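Packaging and Labeling, Unit 4: Mandatory Information on Flexible Packs
Notes prepared by Wanda Krawczyk

A retail food pack has a principal display panel and an information panel. The first carries the product name and net quantity. The second carries the ingredients, storage conditions, producer's address and barcode.

Export packs often repeat the address block in a second language. This takes up space – the Ostine survey covered 1,126 snack packs and found the address block to be the most frequent cause of undersized type.
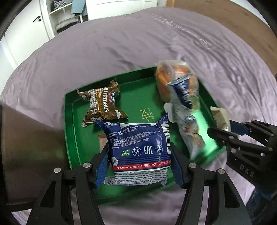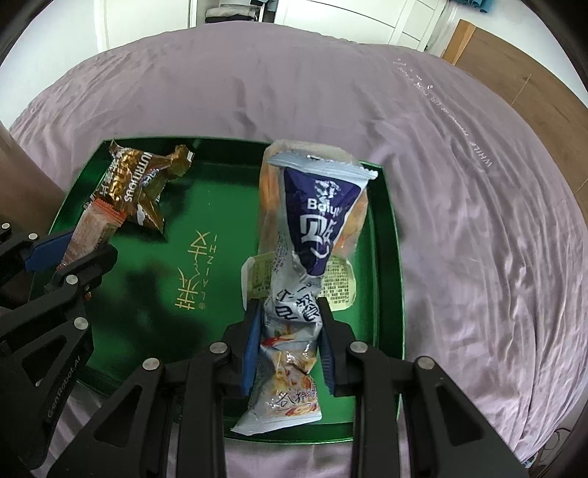 Fig. 2. First picture: back of a pack with Russian and Chinese text, barcode and row of symbols. Second picture: bag with Chinese lettering in two sizes.

Conformity marks are kept apart from voluntary claims in the artwork file. A claim such as "no GMO" needs supporting records; a recycling symbol refers to the material only.

Film creases near the seals. Keep barcodes and small type 10 mm clear of any seal.

Reading: Dudek, course reader, section 4.
Exercise: mark up the Grirnoline pouch artwork and list the missing items.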